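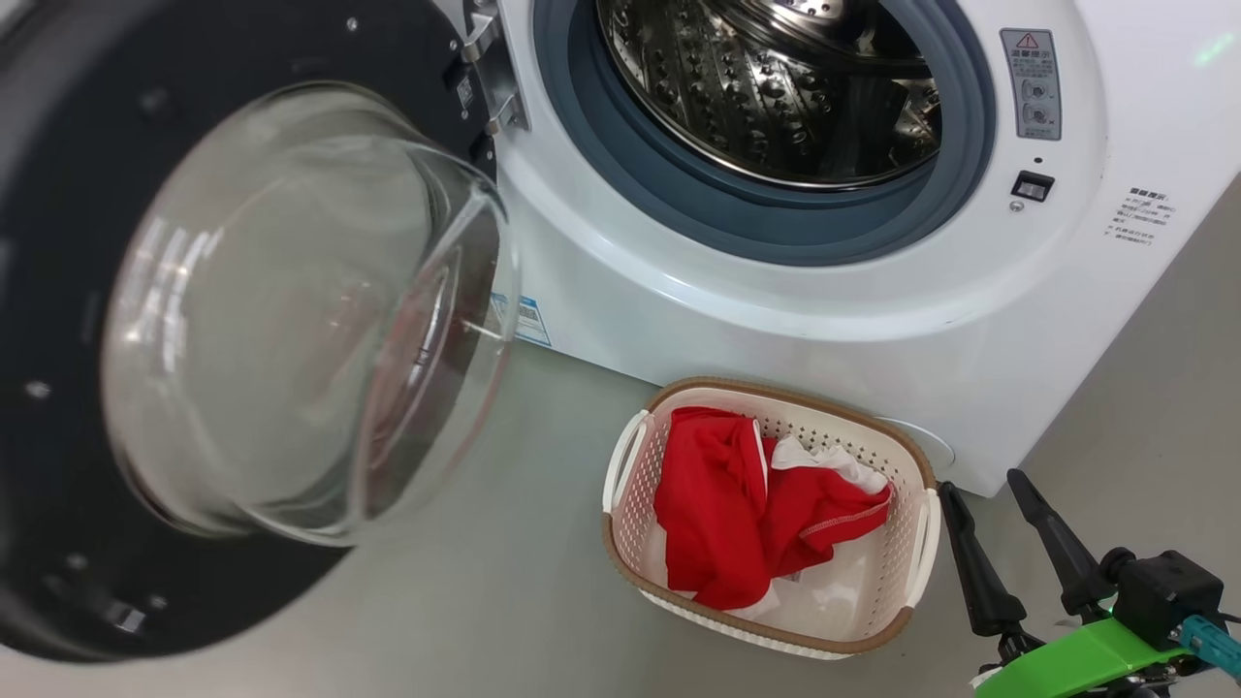 *Last changed: Tuesday, 4:40 p.m.*

## Gripper comparison, laundry task

Work this period went into unloading and loading a front-loading washer, with a laundry basket on the floor in front of it. We are comparing two grippers on the same arm: the Lutier, with long fingers, and the Otance, with short padded ones.

**Done**

- 300 pick attempts with the Lutier, 230 with the Otance, 530 in all.
- Controller moved from Rashti to Grarkis. Teaching a new start pose is quicker now.
- Basket position fixed with floor marks.

**Findings**

The Lutier reaches the back of the drum more easily but drops thick seams. The Otance holds heavy cloth better and bumps the door gasket on the way in. Thin white cloth under a darker garment is still missed by the head camera in some runs.

**Open**

The Otance needs 3 spare pads, on order. The remaining runs will be done in February. No change to the budget is requested.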